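Coat room in Trallow stays open through the spring

TRALLOW, 10 April 2022 — The winter coat room on Noncombe Street will not close at the end of this month, as it was planned. The Lestorano clothing project, which runs the room, has announced that it will continue until the first week of summer, with shorter hours and with more attention to light jackets and rain jackets.

The room was opened in the autumn for people who need a warm coat and cannot easily buy one. It was expected that the demand would go down after February, when the cold days are fewer. The demand for thick coats did go down. But many visitors then started to ask for something thinner, for the morning bus or for work outside in the rain, and the project had very few such jackets ready to give.

"We had good jackets in the bags, but they were not prepared," the project writes in its notice to residents. "A jacket with a broken zipper is not useful to a person who works in the wind. We would like to use the spring to repair them."

The project has received a grant of $3289 from the Trallow neighborhood fund. Most of this money is for zippers, thread, snaps and hangers. A smaller part will pay for the heating and the light in the room, which were paid in the winter from donations.

The Ardeleanu dry cleaner, two doors away on the same street, has agreed to clean the heavy pieces without charge until the summer. These are mostly padded jackets and long wool coats, which do not fit well in a home washing machine. The owner of the shop did not wish to be interviewed, but confirmed the agreement by telephone and said that the work will be done in the quiet hours, when the machines are not full with orders of customers.

What happens to a jacket

Every jacket that comes in is first laid out flat and looked at. The pockets are emptied, also the inside ones, and the zipper is moved up and down several times. The helpers look at the cuffs, the collar and the lining under the arms, where the fabric usually becomes weak before other places. If everything is in order, the jacket gets a paper tag with the size and goes to the rail.

If the zipper is stuck, the helpers try first the simple things. They brush the teeth with an old toothbrush, pull out any threads that have gone in between, and rub the teeth with a candle. In many cases this is enough. If the slider is worn, it is pressed carefully with pliers or changed for a new one. Only when teeth are missing is the whole zipper taken out, and this takes one evening for a person who already has some practice.

Jackets that wait for repair are folded in a particular way, which new helpers learn in their first hour. The zipper is closed to the top, the sleeves are laid across the back, and the bottom is folded up to the collar. A note with the problem is pinned on the chest. Before this system existed, the jackets were put together in large bags, and it happened more than once that a jacket was inspected twice and repaired never.

Dark jackets make a special difficulty. On black fabric it is hard to see a small hole or a line where the stitching is opened, and it is equally hard to see black thread. For this reason the project asks for one more strong lamp, and it would be grateful also for a second magnifying glass. Until then the black pieces are repaired in the daytime, as far as it is possible.

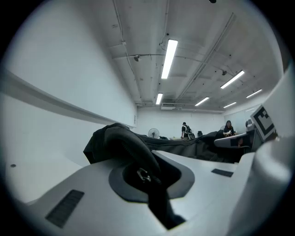

Do jackets have to be washed before they are donated?

Please wash them at home if the label allows it, and dry them completely. Heavy padded jackets and wool coats can be brought unwashed if you say so at the door, and they will go to the dry cleaner. The project cannot take jackets with mold or with a strong smell of fuel or paint.

The new opening hours are shorter than in the winter. The room will be open in the afternoon from three to six, three times in a week, and the current timetable hangs on the street door. Donations can be left during the same hours. Residents are asked not to leave bags on the step in the evening. In February several bags stood there in the rain over night, and most of the clothes inside could not be saved.

A visitor who needs a jacket does not have to show any paper. It is enough to come in, to look through the rail and to try what fits. One jacket for each person is the normal rule, but a family can take one for each member, also for those who are not present, if the sizes are known. Children's sizes are hung separately, lower on the wall, so that the children can choose by themselves.

The room has 400 square feet, and it is full in the afternoon hours. The project considered moving to a bigger place near the bus station, which was offered for $690 per month, but decided against it. The present room is given free of charge by the owner of the building until the end of the year, and the visitors already know the way. "We prefer to buy zippers," the notice says about this decision.

Some changes inside will nevertheless be made. The rail with the long coats will be taken down and put in the cellar until autumn, in covers against moths. In its place comes a second work table, so that two persons can repair at the same time without taking each other's scissors. The boxes with buttons and sliders, which until now were under the table, will get a shelf.

Repair evenings open to all

As a new activity, the project will hold eight repair evenings before the summer. They are meant for residents who want to learn how to mend their own clothes, and they are free. The first evening is about zippers: how to clean them, how to find the right size of slider, and how to know when a zipper is not worth the work. Later evenings will treat torn pockets, loose linings, elastic in cuffs, and the repair of waterproof fabric, for which needle holes must be sealed afterward.

Participants should bring one piece of clothing and, if they have it, a small pair of scissors. Needles and thread are provided. The sewing machine of the project can be used at the end of each evening, but only for straight seams in normal fabric. It is an old machine and it does not like leather or thick denim.

The places are limited by the number of chairs. A person who wants to come should write the name on the list that lies next to the door, or leave a message by telephone during the opening hours. If an evening is full, the name is moved to the next one. Children from the age of ten can take part together with an adult.

The dry cleaner has offered to give a short talk at one of the evenings, about the symbols on care labels and about stains that should not be treated at home. The date for it is not yet fixed.

What is needed now

The project currently looks for rain jackets in all adult sizes, thin jackets for men in large sizes, and work jackets with a working front closure. Also single zippers are welcome, if they are long enough for a jacket and still have both end pieces. Old jackets which cannot be worn any more may be given for parts, but please mark the bag clearly. Good sliders, snaps and cords are taken from them, and the remaining fabric is used for patches.

Not needed at the moment are wool coats, fur, ski trousers and shoes. There is no room to store them until the next winter. Residents who would like to give such things are asked to keep them at home until the autumn, when the room will again accept winter clothing.

Help is needed mostly at the door and at the sorting table, for one afternoon each week or every second week. Sewing experience is useful but is not required. New helpers start together with someone who knows the work — usually for two or three afternoons — and after this they can choose the task which they like more.

The project will publish on the street door, in the first days of summer, how the grant was spent. The heavy coats return to the rail in the autumn. Until then, questions can be asked in the room on Noncombe Street during the opening hours.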